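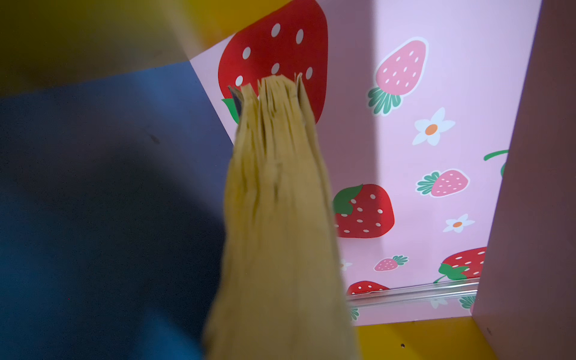

Según Coutinho, el fallo no estaba en la política sino en la marca de tiempo: la imagen de muñeca llegaba al planificador con un retardo distinto al de la cámara fija, y el error crecía cuanto más cerca quedaba la pinza del objeto. El aviso entró por el canal de incidencias en marzo, con los registros adjuntos, y de ahí sale el cambio principal de **Trokolari 2**.

### Sincronización de cámaras

Hasta ahora el nodo de percepción emparejaba cada imagen con el último estado articular recibido. La nueva versión interpola el estado al instante de captura y descarta el par si la diferencia supera los 44 ms. El umbral se configura por cámara en `sync.yaml`; las instalaciones que ya lo tenían definido conservan su valor.

El descarte queda anotado en el registro con el código 522. Conviene revisarlo tras actualizar: una serie larga de códigos 522 en una sola cámara suele indicar un puerto USB compartido, y en ese caso ampliar el umbral solo oculta el problema.

### Planificación con dos brazos

El planificador trata ahora ambos brazos como una única cadena para el control de colisiones. Antes se resolvía cada trayectoria por separado y se comprobaba el cruce al final, lo que en espacios estrechos – un estante pequeño, con libros delante y las dos pinzas a poca distancia – obligaba a replanificar con frecuencia.
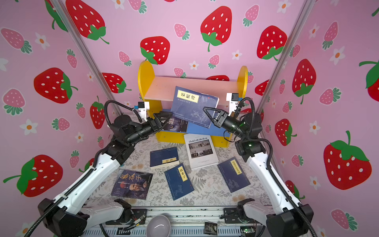 El coste es un tiempo de cálculo mayor en la primera consulta. En el banco de pruebas de Clargate la mediana queda en 167 ms, con la caché de colisiones vacía. Las consultas siguientes reutilizan la caché mientras no cambie el modelo del entorno.

Queda pendiente el caso de los objetos delgados y deformables. La malla de colisión sigue siendo rígida, de modo que las páginas abiertas o las cubiertas blandas se aproximan con una caja envolvente.

### Actualización

El paquete está en el repositorio de Windovo, rama estable. Los ficheros de calibración anteriores son compatibles; los de planificación deben convertirse con `trk-migrate` antes del primer arranque. La conversión no modifica el original.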